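# 장비 예산, 어떻게 짰나: Clukcombe 자동화팀 Mimoza Gashi 인터뷰

2018년 10월 23일

Clukcombe는 주문 제작 선반과 목재 부품을 포장해 내보내는 회사다. 자동화팀은 올해 3월에 생겼고, 장비 구매와 예산은 Mimoza Gashi 팀장이 맡고 있다. 내년도 장비 계획을 마무리하던 그를 사무실에서 만났다.

첫 질문은 로봇 팔을 몇 대 살 것이냐였다. Gashi 팀장은 대수부터 정하지 않았다고 했다. "처음 올라온 요청서에는 일곱 대라고 적혀 있었어요. 어느 공정에 넣을지는 빈칸이었고요. 그래서 돌려보냈습니다. 공정 이름, 다루는 부품, 하루 물량, 이 세 칸이 차 있어야 검토합니다."

요청서를 다시 쓴 사람은 공정 담당 Gus Lindgren이다. 새로 낸 안에서는 긴 판재를 집어 옮기는 작업 하나만 남았다. Lindgren은 나머지 공정을 뺀 까닭을 짧게 말했다. "부품 모양이 매주 바뀌는 곳이 있어요. 거기는 아직 사람이 빠릅니다. 욕심내면 지그 값만 나갑니다."

견적은 Flararix와 Barredo 두 곳에서 받았다. 팔 본체만 놓고 보면 차이가 크지 않았다고 한다. 차이는 그리퍼와 부속에서 났다. Flararix는 기본 그리퍼를 포함해 세트당 2,891유로, Barredo는 그리퍼를 뺀 값으로 2,353유로를 적어 냈다. "싼 쪽이 정말 싼지 보려면 같은 구성으로 맞춰야 합니다. 그리퍼, 케이블, 거치대, 예비 패드까지 넣고 다시 계산했더니 순서가 바뀌었어요." 예비 패드는 한 벌에 170유로다. 소모품이라 장비비가 아니라 운영비에 넣었다.

본체를 주문하기 전에 시뮬레이션부터 돌린다는 것이 팀의 원칙이다. 시뮬레이션을 맡은 Mylene Policarpio는 작업대와 부품, 그리퍼를 모델로 만들어 놓고 접근 각도와 간섭을 본다. "흰색의 길고 납작한 막대 모양 부품부터 시작했습니다. 단순해 보여도 길이가 있으면 비스듬히 놓였을 때 손가락이 들어갈 자리를 따져야 하거든요. 여기서 안 되는 그리퍼는 사도 안 됩니다."

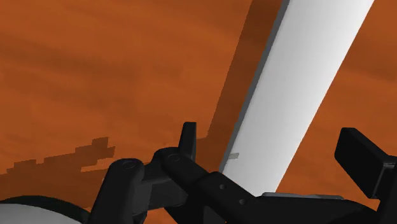 Policarpio는 시뮬레이션 결과를 그대로 믿지는 않는다고 덧붙였다. 마찰 값과 부품 무게는 실측치를 넣어야 하고, 패드가 닳은 상태는 따로 가정해야 한다. 그래서 예산안에는 실물 한 대를 먼저 들여 시험하는 단계가 있다. 이 단계를 통과하지 못하면 나머지 금액은 집행하지 않는다.

시뮬레이션에도 돈이 든다. 팀은 Clumia라는 도구를 연 단위로 빌려 쓰는데, 처음에는 이 비용이 예산에 빠져 있었다. 계산용 컴퓨터도 마찬가지였다. Gashi 팀장은 이 부분을 실수로 꼽았다. "설비 예산이라고 하면 다들 바닥에 놓이는 물건만 적어요. 모델 만드는 사람의 시간도 적어야 합니다. 올해는 그걸 안 적어서 Mylene이 다른 일을 미루고 했습니다. 내년에는 별도 항목으로 올렸어요."

설치 조건도 물었다. 설비 담당 Tihomir Kelmendi는 전원과 작업대 고정, 안전 구역을 구매 전에 확인한다고 했다. "팔이 와서 상자째 서 있는 게 제일 아깝습니다. 작업대 보강이 끝났다는 확인이 없으면 발주서에 서명을 안 합니다." 안전 구역 표시와 비상 정지 배선은 외부 업체에 맡기지만 비용은 같은 예산 안에 둔다.

유지보수 계약은 아직 정하지 못했다. Flararix의 계약은 방문 점검이 들어가 있고, Barredo는 부품을 보내 주면 이쪽에서 교체하는 방식이다. Kelmendi는 직접 교체하는 쪽을 선호하고, 구매 담당 Mirsad Obradović는 첫해만이라도 방문 점검을 넣자고 한다. Obradović의 말은 이렇다. "우리 팀에는 아직 고장을 겪어 본 사람이 없어요. 첫해는 배우는 값으로 칩시다."

회수 기간을 묻자 Gashi 팀장은 숫자를 내놓지 않았다. 실물 시험 전에 내는 회수 기간은 계획서를 채우기 위한 값이라는 것이다. 대신 시험 기간에 기록할 항목을 보여 주었다. 집기 실패 횟수, 사람이 개입한 시간, 패드 교체 시점, 부품 교체에 걸린 시간이다. 이 기록이 모이면 두 번째 발주 여부를 정한다.

다른 회사 담당자에게 권할 것이 있느냐는 질문에는 견적서 양식을 먼저 만들라고 했다. "업체 양식으로 받으면 비교를 못 합니다. 우리 표를 보내고 거기 채워 달라고 하세요. 빈칸은 전화해서 물어보면 됩니다."

실물 시험용 한 대의 발주는 유지보수 계약 방식이 정해지는 대로 나간다.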